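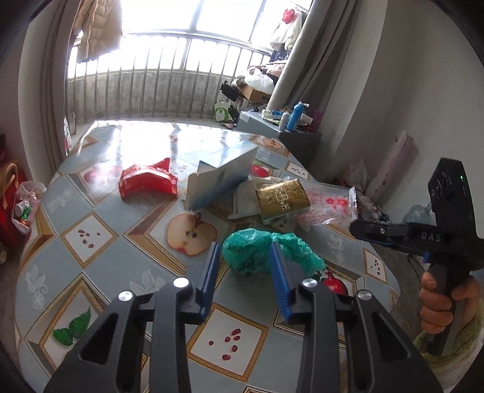
Handheld demonstration capture is a method of gathering training examples for robot learning systems in which a person performs a task with a gripper held directly in the hand. A camera is mounted on the gripper and stores what the jaws face during the task. The recordings are later used to train a policy, a program that maps camera views to motions.

Background

Earlier collections relied mainly on teleoperation, in which an operator steers a robot arm from a separate station. Teleoperation yields motions the arm can repeat exactly, but it ties the work to wherever the arm is installed. Handheld capture removes the arm from the recording stage. Examples can be gathered in homes, shops and offices, with the furniture and lighting already present. The cost is a later conversion step, as the path of a human wrist must be checked against the reach and speed limits of the target arm.

Procedure

A recording unit is called an episode. It covers one complete task, such as clearing a table of wrappers and boxes into a wastebasket. In two-handed work the left and right grippers are recorded as separate streams and aligned by a shared clock. Jaw opening is logged with each video image, along with the estimated position of the gripper in the room.

The Pikisholm protocol, used for household tasks, sets a limit of 300 seconds per episode and asks for 50 episodes before a room is changed. Objects are moved to new starting places between episodes. An episode is marked unusable if position tracking is lost or if an object is handled with bare fingers. 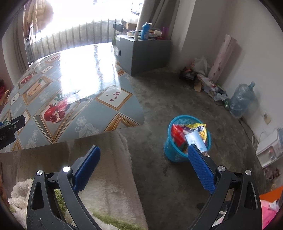 Tidying tasks are favored in such protocols for the range of materials involved. Stiff cartons keep their shape when gripped, while film bags and wrappers fold under the pads and may slip out. Glossy surfaces and bright windows can reduce the number of visual features available for tracking, and episodes recorded under these conditions are tagged for separate review.

Data sets

The Grurnville Tabletop Set contains 888 episodes, of which 144 are held back for testing. Each is labeled by task, room and hand. The Gethin format, in which the set is distributed, stores the two video streams and the jaw readings in a single file.

Criticism

The main dispute concerns how much variety a set needs within a single room.
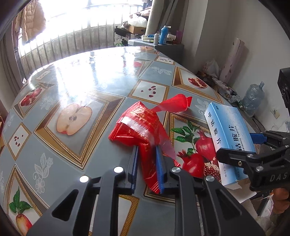 Drirkolden has argued that repeated episodes on one table teach a system the table as much as the task, and that 50 per room is too many. Its technical note recommends shorter sessions spread over more homes. Supporters of the longer session reply that rare grasps, including those on twisted or crumpled film, seldom appear in small samples.

A second objection concerns force. Most handheld grippers record jaw opening but not pressure, so a policy trained on the recordings has to infer how hard to squeeze from the images alone.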